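# A new novel for the cottage pile, and a reading at Millell

I've been waiting on Eduard Hudec's second novel for what feels like forever, and it's finally turned up at Millell Books, where a stack of it is sitting right by the till. It's called *The Stadetham Ferry*, it runs to 300 pages, and I read 104 of them standing in my kitchen while the rice boiled dry. Take that as a recommendation!

The story follows two sisters who inherit their dad's car ferry and can't agree on whether to run it or sell it. There's a drowned dog, a very funny wedding, and a neighbour who keeps writing to the newspaper about the colour of the boat. Hudec is good on small-town grudges (if you read *Jemal* you'll know) and I think this one's warmer. The middle drags a bit once the lawyer shows up, and I could have done without the dream chapters, but I forgave it all by the time they got the engine going.

Meron Tsegaye is hosting the launch in July, upstairs at the shop in Jeltthorpe, starting at 7 p.m. She'll chat with Hudec for a while, then he'll read the wedding chapter, which was my request and I'm taking full credit. There are 44 seats. Last summer's reading had people sitting on the stairs, so put your name down at the counter if you're keen. Entry's free, and the paperback is going for the usual new release price.

Tsegaye has her own book out too, a skinny collection of stories called *Salt for the Road*. It's only 152 pages and I finished it over a weekend at my aunt's. The one with the borrowed wedding shoes made me cry on the bus home, so maybe save that for somewhere private. 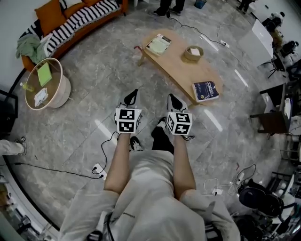 I'm lending my copy to my brother next, and after that it's going in the cottage bag with the sunscreen and the cribbage board. If you've read either of them, come find me at the launch. I'll be near the cheese.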